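**White tabletop for a hobby table: am I going to regret it?**

**posted by mossandbutton** in Furniture & Surfaces

Hi all, first post here so be gentle. We're turning the back bedroom into a room for doing stuff in (sewing for me, model boats for my husband, homework when the dining table is buried) and I need to pick a top for the big table by Monday. The legs are already here. They came in a flat box and have been leaning on the radiator for so long that the cat thinks they're hers.

I've got it down to two tops from the same place, the Sollaner in white and the same thing in a sort of medium oak color. Same size, same price. I love the white. The room faces north and gets that gray light all day, and I think the white would cheer it up a lot. But my sister had a white kitchen table when her kids were little and by the end it looked like a map. Ballpoint, beet juice, a ring from a hot mug that never came off, and one patch by the window that went the color of old teeth.

So what I want to know from people who have lived with one:

- Does it show every single thing? I don't mind wiping, I mind wiping all day.
- What gets ink off without taking the shine with it?
- Is glare a problem under a lamp? I hand sew at night and my eyes are not what they were.
- Does the yellowing happen to all of them, or did my sister just get a bad one?

I should add that my husband uses superglue and those little pots of enamel paint, and he is not a man who puts down newspaper. I've asked. We've been married a long time and I've asked a lot.

Also if anyone has both colors in the house I would love to hear which one you'd buy again!

---

**Carl_in_the_garage**

Get the oak. White shows everything. Had one, hated it, it's in the shed now with paint cans on it.

For ink use rubbing alcohol. Don't use the magic sponge things, they're sandpaper.

---

**Hideaki Oshima**

I'm going to go the other way from Carl, sorry Carl! I've worked at a white table for 8 years and when I moved I bought another white one. So that's two of them, both Sollaner, and I'd get a third.

First the "does it show everything" part. Yes, it does, and I've come around to thinking that's the main reason to have one. I fix watches and little radios for fun (badly) and if I drop a screw on white I can see it. My first table was a nice dark walnut thing that had been my father-in-law's, and I lost so many springs on it that I used to run a magnet over the whole top before I packed up for the night. You'll feel the same about pins. A dropped pin on an oak pattern sits in the grain and just disappears until somebody leans on it. Thread too, unless you sew with a lot of white thread, and then I suppose you've got the opposite problem. A scrap of dark felt fixes that.

What it shows worst in my house is coffee and pencil. Gray smudges from the side of my hand, mostly. They come off with a damp cloth and a drop of dish soap, and I do it once in the evening and leave it alone the rest of the time. I wouldn't call that wiping all day. Crumbs show, sure. They show on the oak too, you only think they don't.
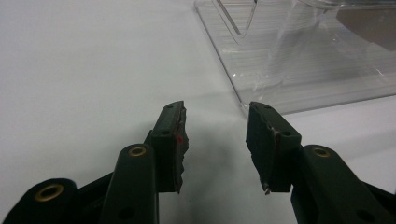 *A white tabletop. No pattern, no grain, just white.*

Ink. Carl is right about rubbing alcohol and right about the sponges. A cotton ball, dab it, wait a few seconds, wipe it with a clean bit, get a new cotton ball. The mistake I made on table number one was scrubbing in circles with the same gray cotton ball until I had a pale blue cloud the size of a saucer. It did come off in the end but it took me most of a ballgame. Permanent marker comes off the same way if you get to it the same day. If it's been there a week, scribble over it with a whiteboard marker and wipe the two off together. Sounds like nonsense. It works about half the time for me.

Superglue is the one I'd worry about. Don't put acetone on it until you know what the top is made of! On mine, a bead of glue that's gone hard will pop off if I push it sideways with an old plastic card, and I've never needed anything stronger. If your top is painted, acetone will take the paint right off, and then you've got a much more interesting spot than the glue was. Try it on the underside at the back corner where only the cat will see.

Enamel paint, I have no wisdom. Get him a tray. Not newspaper, he's told you where he stands on newspaper. An old baking sheet with a rim works really well, and he can pick up the whole boat and carry it off when you need the table, wet paint and all. My brother-in-law does flies for fishing at my table when he visits and I hand him the baking sheet at the door now.

Glare. This depends so much on the lamp. With a bare bulb right overhead, the white bounced it straight up under my glasses and I'd have a headache by nine. I moved the lamp to the left and lower down, so it comes in from the side, and turned it so the bright spot lands near the far edge. Big difference. I also swapped the bulb for a warmer one. If you're hand sewing you'll probably have a cloth or your lap in front of you anyway, so most of the white gets covered. And in a north room in the daytime I think you'll love it. Mine is a basement with one small window, and the table makes the whole corner lighter.

Yellowing I can only tell you about my own two. The first one sat near a window and I kept a cutting mat on it that I never moved, and when I finally lifted the mat there was a brighter rectangle underneath. So the rest had changed and I hadn't noticed! You only saw it with the mat off. Now I move things around when I think of it, and I keep a curtain pulled in the afternoon. The second one has been in the basement the whole time, so it's not a fair test.

One more thing and then I'll stop. Check the edges when it comes. The flat part of my first table was fine right up to the end, but the front edge got a chip where I kept knocking the vise into it, and a chip on white is a dark little tooth mark you can see from the stairs. I filled it with appliance touch-up paint. Better than nothing. If you're going to clamp anything to it, put a scrap of leather or cardboard between the clamp and the top, both sides.

---

**teasel_road**

I have both! White in my craft room and the oak-look in the office, not Sollaner though, mine are Jistham and I don't think they make them anymore.

I'd buy the white again for crafts and the oak again for the office, which I know is no help at all. The oak hides dust beautifully and I can go ages without touching it. But I tried cutting a pattern on it once when the white one was covered in Christmas stuff (it was December, everything was covered in Christmas stuff) and I couldn't see my chalk lines past the edge of the fabric, and the wood print kept catching my eye.

What nobody has mentioned is dye. New dark jeans, red tissue paper, the cheap kind of felt. I left a damp red napkin on the white one overnight and it left a pink square. Dish soap did nothing. I put a paste of baking soda and water on it and left it while I did the grocery run, and that got most of it. The last of the pink went by itself over a couple of months, or else I stopped seeing it. I put the ironing mat over that part these days.

And hot things, please use a trivet! That ring on your sister's table is heat, I'd bet, not a stain, and you can't clean heat off. Same goes for the glue gun. Stand it on a tile.

---

**mossandbutton**

Thank you all so much, even Carl. The pin thing has sold me, I stepped on one in March and I'm still cross about it.

Hideaki, I went and looked and there is a rimmed baking sheet in the bottom drawer that I never use, it's too big for our oven. I've put it on the shelf in there with his name on it in masking tape. He asked what it was for and I said boats, and he seemed pleased.

Ordering the white one tonight. I'm going to try the lamp on the left like you said, but I'm left-handed, so would I want it on the right instead, so my hand doesn't throw a shadow on the stitching?

---

**Hideaki Oshima**

Yes, right side for you! Opposite your sewing hand. And low.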